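Two-handed rig, week whatever: keycaps, cables, and a zero that wandered

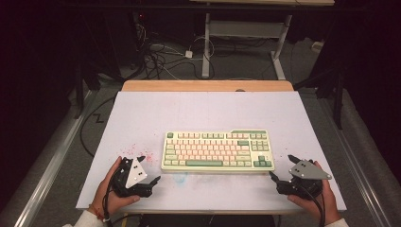 Long one, typed fast, mostly so I remember what I did before I forget it again. The handheld pair is finally a pair. Left and right both report open/close, both track, both log to the same file with the same clock, and I got through a whole Sunday in the shared workshop without re-flashing anything. The practice object for this round is the little pink and green keyboard, the tenkeyless one, cream case, on the white board. I picked it for the keys. Small targets, close together, a spacebar you can hit with your eyes shut and arrow keys you really can't. If the fingers can be put on one arrow key on purpose, I'm happy with the fingers.

Backing up. For anyone who came in from the Gallow thread: I'm building two handheld grippers you hold and squeeze, and they record what your hands did, and then the arm (call it Vik, everyone else does) is supposed to do the same thing later. Vik is still on the bench at home with its elbow off. So this is all the hand side.

What changed since last time

The trigger. Old trigger was a printed lever on a printed pin and it wore oval in about a week. New one rides on a steel dowel with a brass sleeve pressed in. Pressed in meaning I leaned on it with the drill press, cold, no drama. Feels much better. There was a gritty spot halfway through the squeeze on the right one and that was a blob of plastic in the slot, cut it out with a hobby knife.

The fingers. Still black, still printed, softer stuff at the tips. Fourth shape so far. First shape was too fat, second one was nice but flexed sideways, third was stiff and slippery. This one has a rib down the back. I want to try a narrower tip but not before I have a decent batch of recordings, otherwise I'll be comparing nothing to nothing again.

The plates. Triangles, one per gripper, white with black dots on the left and gray with white dots on the right. Keeping them opposite means I can tell the two apart in playback in half a second, which sounds dumb until you've labeled a full evening of clips backwards. I have labeled a full evening of clips backwards.

The cables. Each one comes off the gripper and hangs down past the hand. I wanted them going up over the shoulder, tried it, hated it, every time I turned my head it tugged. Down is fine. Down with a bit of loop is better. If you go down, leave more loop than you think, the first version was short and it pulled the left wrist out of line whenever I reached for the escape key.

The drifting zero

OK so this ate most of the week.

Each gripper reads finger opening off a small magnet sensor in the handle. Squeeze all the way, that's zero. Let go, that's wide open. Raw counts, I don't bother turning them into millimeters until later. On the right one wide open should read 2,662. Monday morning me wrote that on a strip of tape and stuck it on the handle and felt very organized. By the evening it was reading 18 counts low, and then it was fine, and then it was low again.

Things I blamed, in order:

The magnet glue. Reglued it. No change.

The sensor board. Swapped with the left one. Problem stayed with the right handle, so not the board.

The code. Read the whole filter again, found a different bug (smoothing was running twice, oops), fixed it, no change to this one.

Me. Held it very carefully. Change! Hm.

So, it was me. Or it was my grip. The right handle shell was a reprint with thinner walls, I did it to save a bit of weight, and if you hold it hard the shell bows and the sensor moves a hair closer to the magnet. Hold it gently and it goes back. Ermelinda Barros spotted it, she had it in her hand for less than a minute and said it was squishy. It is squishy. I'd been staring at graphs for three evenings.

Reprinted with the old wall thickness plus a little bridge across the inside, right behind the sensor. Rock solid now. Weighs slightly more, don't care.

If you printed the thin shell from my files, please don't use it, I've pulled it from the Forkthorpe folder. The one named handle_R_thick is the one you want. Works for both sides if you mirror it. Mirror it in the slicer, the mirrored file I uploaded has the screw holes wrong, I will fix that when I get a minute.

Recording sessions

Short ones. I set a cap of 900 frames per clip and the logger stops itself. Before that I was letting it run and ending up with monsters nobody would want to scrub through, me included. With the cap you do one thing, it stops, you breathe, you do the next thing.

The routine so far:

Start with both grippers low, one each side of the keyboard, fingers open.
Squeeze both twice so there's a clear blip in the log to line things up.
Do the one thing. Press enter with the right. Press escape with the left. Nudge the case square to the board with both.
Back to the start position.
Let it run out.

The two-squeeze blip is the best idea I've had in this whole project and I stole it from film people with their clapper boards. Lining up the two sides used to be a spreadsheet chore. Now the script looks for two dips close together and that's that. It missed on a few clips where I squeezed lazily, so squeeze like you mean it.

Pressing keys is harder than I expected. You lose all feeling in your fingertips obviously, it's plastic on plastic, and the soft tips swallow the click. I kept pushing the whole keyboard backwards. Ended up using one gripper to steady the corner of the case and the other one to press, and that's a nicer recording anyway, two hands doing two different jobs. Arrow keys I get right most of the time. Up arrow is the worst, you come in from above and clip the one under it.

Picking the keyboard up with both — not yet. The case edge is rounded and the fingers climb off it. I think the narrower tip would get under. Or a strip of something grippy on the inside of the fingers. Someone on the Ostness board uses bicycle inner tube, cut flat and glued on. I have a dead inner tube. Next week.

The board

People asked why I work on a board and not straight on the table. Because the table is everybody's and the board is mine, I can carry it home. It's got pink-red speckles over on the left now and a bluish smudge near the front of the keyboard and I'm leaving both. The tracking doesn't mind. I used to wipe the thing down before every session and it made zero difference to anything, so I quit.

One thing that does matter is where the board sits. I shoved it a hand's width to the left between sessions and didn't write it down, and half the clips disagree with the other half about where the keyboard is. There are pencil marks on the table now. Small ones. If you share that table, please leave them be.

Software bits, quick

Logger writes one file per clip, plain text, one line per frame. Yes it's bigger than it needs to be. I can open it in anything and I can read it when I'm tired.

Clock: both grippers get their time from the laptop now, not from their own little boards. The boards disagree with each other by a bit more every minute, it adds up.

Dropped lines: almost gone. Was a bad USB hub. It's always the hub. I plug straight into the laptop and the hub lives in the drawer with the other hubs.

Playback viewer is still ugly. It draws two triangles and two lines for the fingers and that is the whole picture. Good enough to catch a swapped side or a jump. I'd like to draw the object as well but then I have to know where the object is, and see above about the board.

Things I'd do different

Buy the dowels first. I desinged the trigger around a size I thought was in the drawer and it wasn't.

Label both ends of every cable. Both grippers have the same black cable and I've traced it by hand under that table way too many times.

Don't change two things in one evening. I know. Everyone knows. I did it anyway with the shell and the filter and that's how three evenings went.

Parts people keep asking about

Springs are from a bag of assorted ones, sorry, no part number. Light enough that your hand isn't dead after an hour, stiff enough that the fingers come all the way back. Mine are a little under the length of the trigger.

Screws all the same size through the whole handle except the two holding the plate, and that was a mistake. Will change.

The magnets are the tiny round kind. Check they're magnetized across and not through the flat faces. I bought the wrong ones first and the reading just sits there like a lump no matter what you do.

Next

Target is 1,000 clips before I put Vik's elbow back on. I'm nowhere near. Enter key and escape key are in decent shape, arrows need a lot more, spacebar I keep skipping because it's boring. Then inner tube on the fingers, then the pick-up with both, and at some point in August I want the arm and the hand files in the same room at teh same time.

Comments are open again, the spam filter was eating everything. If you sent me something about the left handle file and I didn't answer, send it again please.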